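Rules for the teardown cell, second version

Posted Aug 11, 2022

We rewrote the rules for the desktop teardown cell last month. The old sheet had been up since January and people had stopped reading it, mostly since half of it was about the arm we used before. I was asked what changed, so I'm putting it here where the other shop can find it too.

The first rule is about power. A tower gets unplugged from the wall before it goes on the bench, and it sits for 60 seconds with the power button pressed once at the start. The person who loads it signs the card. The arm does not start a job without a signed card. Chie Nishimura wanted this built into the software and it now is, so you type in the card number or you wait.

The second rule is about cables. The arm takes hold of the plug and never the wires. If the plug can't be reached, the job stops and a person moves whatever is in the way. We used to let it try from a second angle. That led to bent pins and one drive with its power socket pulled off, and we still had to send a person over.
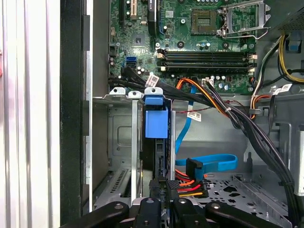
Power plug at the gripper, blue SATA cable still in the case.

Power plugs are the harder ones for us. They are stiff, they come on a short run of wire, and the bundle tends to push back. The limit on pull force is set per plug type, and you don't raise it from the panel. If a plug won't come at the limit, it gets a red tag and goes to the hand bench. Last month 19 towers out of 400 went that way, which I think is fine. Nosipho Swanepoel thinks it's high, and she may be right about the older Tetora cases.

Third, an open CPU socket is off limits. Once the chip is out, no part of the gripper goes over the contacts, and cables are not to be dragged across them either - the boards get resold and a bad socket makes them scrap. The keep-out zone is drawn in the Bandico planner. Check it every time the case model changes, as the zone doesn't move by itself.

Fourth, hands. Nobody reaches into a case while the arm is enabled, even if it looks parked. Press stop, see the light change, then reach. This one was in the old version as well and I left the wording alone.

Finger pads get looked at every 300 cases and the check goes in the log with your initials. Spare pads are in the drawer under the Sugawara monitor. If you take the last set, tell me so I can order more.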